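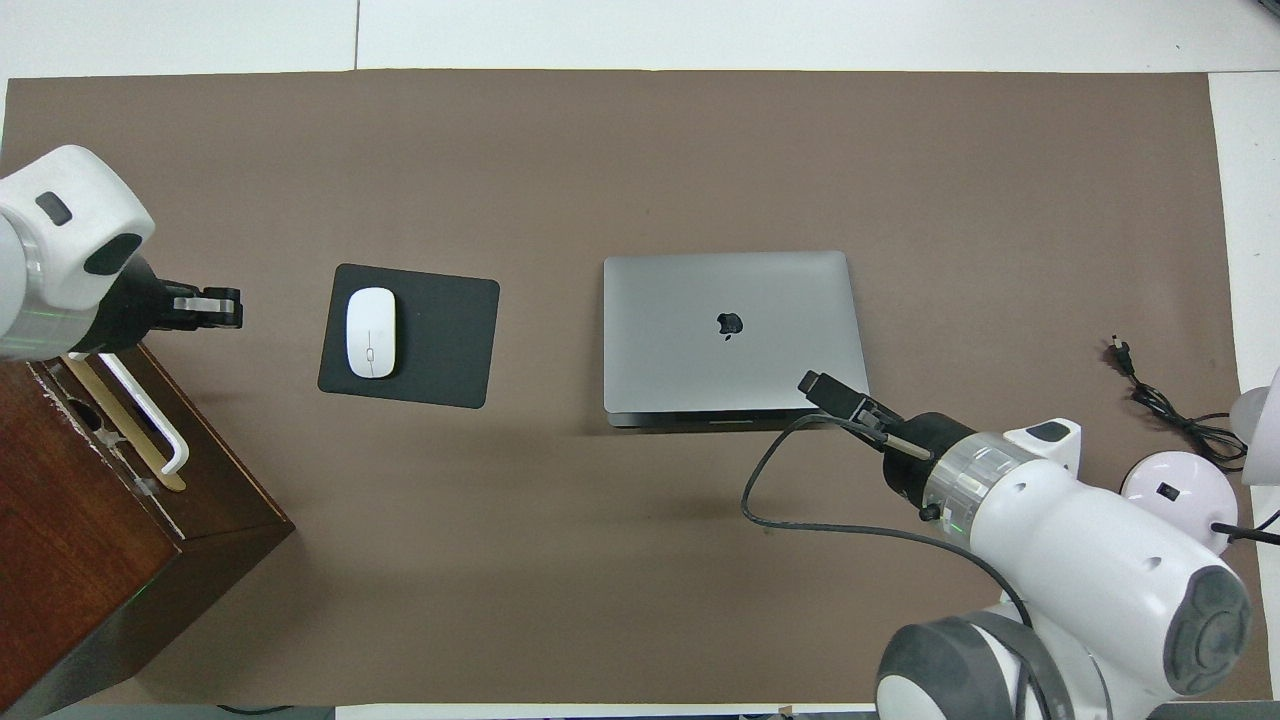

Juvcombe shared office puts its desks under wraps until May

15 February 2023

Members of the Vuditska Building, the shared office on the east side of Juvcombe, came in on Monday to find that the furniture had been gift wrapped.

Every white table on the second floor now has a sheet of brown paper over it, and the paper is staying until May. Members are asked to work on top of it, keep their laptops closed when they step away, park the mouse on the mouse pad, and resist the urge to doodle. That last request was broken by 9:40 a.m.

The tables went in last spring, when the building was redone by the furniture supplier Ní Chonaill. They are very white. The brochure described them as "a blank page for your best thinking," and members took the brochure at its word. By the fall the blank pages had collected coffee rings, ballpoint, a long blue smear that appears to have started life as a whiteboard marker, and a set of gray scuffs left by the undersides of laptops being pulled in and pushed back all day.

The building's owners asked for a price on refinishing. It came to $843 a table. There are 49 tables. The owners, who can multiply, asked for a price on paper.

The answer was one roll, 200 yards long, in a color the supplier calls taupe and everyone else calls bag. Staff spent Sunday afternoon cutting it to length. The sheets cover most of each tabletop and stop a little short of the sides, so a strip of the original white still shows, like a shirt cuff, to remind people what they are protecting.

A notice taped up by the kitchen sink gives the details. The paper will be changed when it tears or when it "becomes distracting." Hot drinks are allowed if they have lids. Soup is not allowed, with or without a lid, following what the notice refers to only as "October." Pens are allowed but should be "aimed at something else."

Then there is the matter of leaving a desk. Under the new system, a member who goes to lunch may keep the spot for an hour by leaving a closed laptop on it. A mouse alone does not count. A mouse with a pad counts for 20 minutes. Anything left past its time goes to the front counter, where it can be claimed with an apology.

The rule was written with a certain kind of member in mind, the kind who arrives at seven, sets down one scarf and comes back after two. The old policy on this was a sign that said "Please be considerate." It was considered and ignored.

Bookings still run through Clotik, the scheduling app the building switched to last year. Clotik lets members rate their desk at the end of the day, a feature that had gone largely unused. Since Monday it has taken in 117 comments, nearly all of them on the subject of paper.

Opinion is split. One member wrote that the new surface was "warm and calming, like working inside an envelope." Another said it crackled every time she moved her elbow and that she had been asked on a call if she was eating chips. A third gave his desk one star and added that he had no complaint about the paper, he just didn't care for the window.

Several people brought up their mice. An optical mouse will run on plain brown paper, more or less, but the creases make the pointer jump, and one bookkeeper reported sending an invoice to the wrong client at the exact moment she crossed a fold. The front counter had a box of spare mouse pads, plain black ones with rounded corners, and lent out the last of them before noon on Monday. More are on order. Until they come, members are getting by with magazines, a placemat and, at one table by the stairs, a slice of the building's own brochure.

The mouse pads have in turn raised a question of manners. A pad set square to the edge of the table looks tidy but suits almost no human arm, and a pad set at a comfortable angle looks, against all that flat brown, as though it had been dropped there. The notice by the sink does not take a position. A handwritten line at the bottom of it does: "Straighten your pad." Under that, in a different pen: "No."

Not everyone is waiting for May. A picture framer who rents a corner of the floor on weekdays said she had covered her own bench in brown paper for years and was pleased to see the rest of the building catch up. She recommends pulling the sheet tight, folding it under at the front and throwing it out on Fridays. She also recommends not renting white tables to people who drink coffee, though she conceded it was late in the day for that.

Ní Chonaill, reached by phone, said the tabletops were fully wipeable when wiped. The company was asked how often that should be. It said daily. The building's cleaning contract, a copy of which is pinned up beside the notice, says weekly, "surfaces permitting."

The owners say they will use the time before May to decide among three choices: refinish the tables, replace them with something darker, or carry on with the paper, which at the present rate of tearing should need its second roll by the end of March. Members can vote in Clotik from next week. A fourth choice, "leave the stains, we earned them," was added to the draft ballot by somebody with editing rights and has since been taken down.

The third-floor tables, which are the same model, have not been covered. The third floor is quiet and is said to use coasters.

Members who would like offcuts of the paper can pick them up at the front counter between ten and four. Bring a bag.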